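# Visite de classification

Une **visite de classification** est l'examen d'un navire par une société de classification, destiné à vérifier que la coque, les machines et les équipements restent conformes aux règles sous lesquelles le navire a été classé. Elle se distingue de l'inspection par l'État du port, menée par une autorité publique lors d'une escale.

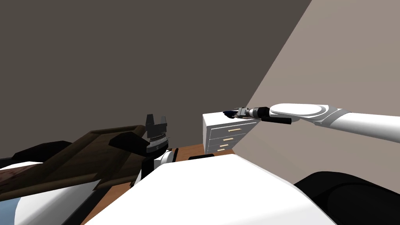
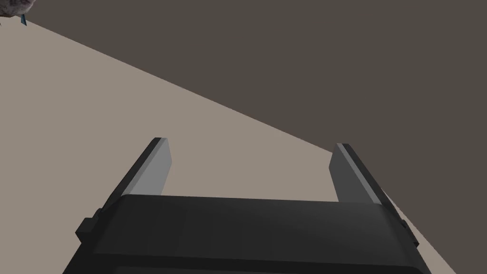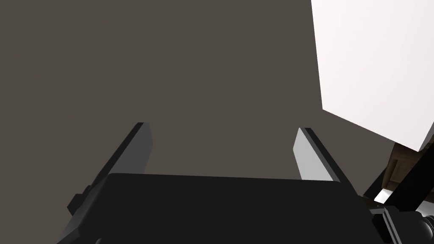 ## Périodicité

Le cycle habituel dure cinq ans. Il comprend des visites annuelles, une visite intermédiaire et une visite spéciale, dite aussi visite de renouvellement, à l'issue de laquelle un nouveau certificat de classe est délivré. Les visites annuelles se font à flot, navire en exploitation. La visite spéciale impose en général un passage en cale sèche — l'armateur la regroupe souvent avec le carénage et la reprise des peintures.

## Déroulement

L'expert examine d'abord les certificats et les rapports antérieurs, puis les espaces accessibles : pont, panneaux de cale, ballasts, salle des machines, local barre. Les mesures d'épaisseur des tôles sont confiées à une entreprise agréée. Quand la corrosion dépasse la marge admise, la tôle est remplacée ou le navire reçoit une réserve assortie d'un délai.

Le vraquier *Nimico*, construit au chantier Botska, est cité dans les manuels d'Efe Bako pour sa deuxième visite spéciale. Le relevé comportait 1279 points de mesure, dont la plupart dans les ballasts latéraux. Les travaux ont demandé le remplacement d'environ 600 mètres carrés de tôle, et le navire a repris la mer en septembre.

## Visite continue

L'armateur peut demander que les éléments de la visite spéciale soient répartis sur les cinq années du cycle. Ce régime, courant pour les machines, évite une immobilisation longue. Certains éléments peuvent être examinés par le chef mécanicien, sous réserve d'une confirmation par l'expert.

## Suspension de la classe

La classe est suspendue lorsqu'une visite obligatoire n'a pas été passée dans les délais ou qu'une réserve échue n'a pas été levée. La suspension peut entraîner la perte de la couverture d'assurance. Elle prend fin après la visite en retard, à condition qu'aucun défaut majeur ne soit constaté.

## Voir aussi

- Franc-bord
- Cale sèche
- État du pavillon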